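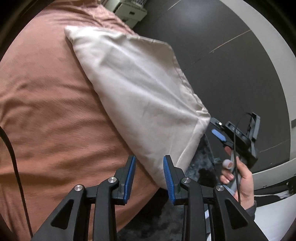 *Photograph: Filippos Giannakopoulos for Skilbridge Residential Services*

## Section 4: Bedrooms – making up the bed and dealing with clothing

This section applies to all furnished bedrooms managed by Skilbridge. It should be read together with Section 2 (Laundry and Linen Store). Queries should be addressed to Ieuan Ruddock at the housekeeping office, extension 1412.

### 4.1 Before starting

1. Knock, wait and announce yourself before entering.
2. Open the window where the weather allows.
3. Check the room sheet for any instruction from the resident, such as a request that the bed be left alone.
4. Place clean linen on a chair or on the trolley. Linen must not be put on the floor.

### 4.2 Pillows

1. Remove each pillow from the bed before straightening the sheet.
2. Hold the pillow by two corners and shake it until the filling is evenly spread.
3. Inspect the seams. A pillow with an open or pulled seam is to be withdrawn and recorded in the linen book.
4. Pull out any corner that has gathered into folds, then smooth the cover from the centre towards the edges.
5. Return the pillow to the head of the bed with the open end of the case facing away from the door.

**Note:** Covers with a smooth or slightly glossy finish slide easily. Set these pillows well back from the side of the mattress.

### 4.3 Fitted sheets

1. Lift the corner of the mattress with one hand and draw the sheet under it with the other.
2. Secure the opposite corner next, working diagonally across the bed.
3. Smooth out wide folds with the flat of the hand.
4. Coloured sheets are changed on Thursday and must be washed apart from whites.

**Caution:** Bend at the knees when lifting a mattress corner. Large mattresses are to be turned by two members of staff.

### 4.4 Clothing left on the bed
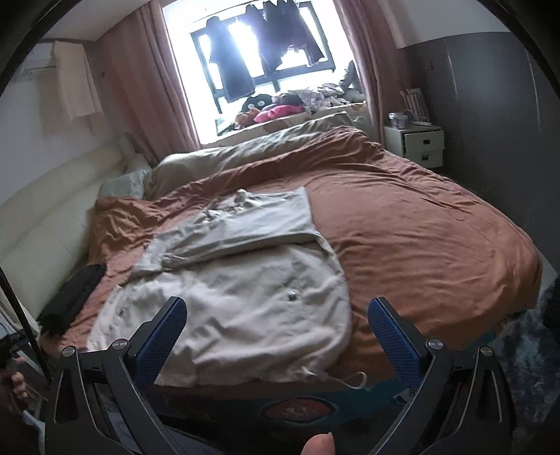 **May a garment be folded if the resident has left it spread out on the bed?**

Only where the room sheet asks for clothing to be put away; otherwise, move it to a chair, make the bed and lay it back as it was found.

Where folding has been requested, proceed as follows.

1. Sort light and dark garments into separate piles.
2. Lay each garment flat, front side down, and smooth out the creases.
3. Fasten any snap buttons. Tuck loose drawstring cords inside the hem, so that they cannot catch in a drawer.
4. Fold the sleeves inwards, then fold the garment in half from the bottom.
5. Place light jackets and overshirts on hangers if the wardrobe has room.

**Caution:** Do not empty pockets. If an item falls out, place it on the bedside table and enter it on the room sheet.

### 4.5 Duvets and comforters

1. Shake the duvet from the foot of the bed and let it settle.
2. Leave an equal overhang on both sides.
3. Fold a spare comforter lengthwise and place it across the foot of the bed.
4. Brush padded headboards with a dry, soft brush. Marks are to be reported to Arsalan Yousafzai and must not be treated with liquid cleaner.

The completed room sheet is to be signed and returned to the housekeeping office before the end of the shift.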